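Bug reports and the people who have to read them

August 26, 2025

My post about flaky tests brought in more emails than I expected (thank you, and sorry to everyone still waiting for a reply!). A few of you asked for something on bug reports, so I dug out my old notes and found them mostly embarrassing.

When I started at Mondlow I was very proud of my reports. They were long. I attached logs, the whole log, usually the one from the entire day, and I wrote titles like "Problem with saving customer form in some cases". Then one October a developer named Amra Jurić came over to my desk with a printout of one of them and asked me to read it out loud to her. I got through the preconditions and most of step 4 before I understood that I had no idea what I'd been trying to say. The bug was that the postal code field lost its last digit when you pressed Tab. It had taken me 18 steps.

Amra wasn't mean about it. She told me she reads the title, then the last step, then what I expected, and only goes back to the rest if she can't reproduce it. I've asked other developers since then and they nearly all read that way - bottom half first. So now I write the last step first, and work backward until I reach a point that any person on the team could get to without my help. Usually that's 3 steps, sometimes more if permissions are involved (permissions are always involved).

The other thing I changed was titles. I try to put the thing that breaks and the action that breaks it in there, and leave out "problem", "issue", "doesn't work" and "sometimes". If it really is sometimes, I write how many tries I gave it. "Failed 2 times out of 20" tells a developer a lot more than "intermittent", and it also stops me from filing things after one bad page load on hotel wifi.
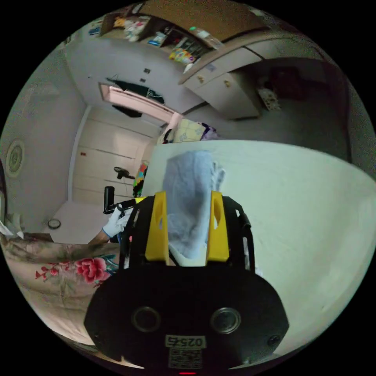
Severity is where I still get into arguments. At Oretti, where I went after Mondlow, we had five levels and in practice everyone used the middle one. On the Nikolaidis project the customer picked the severity and everything was critical, including a missing comma. I've stopped caring very much about the number and started adding one sentence about who gets hurt: "Anyone who edits an order after lunch cutoff loses the delivery note." Product people read that sentence. I'm not sure they ever read the number.

We moved to Drosuren for tracking this spring and it has a template with eleven required fields, so half of my reports now say "n/a" in the Environment Notes box. I've asked for it to be trimmed. We'll see.

Next time I want to write about closing bugs that you still believe in, because I have one from last year that I reopen every couple of months and my lead has started to notice. If you've got a bug like that, send it over, I'd love to hear about it!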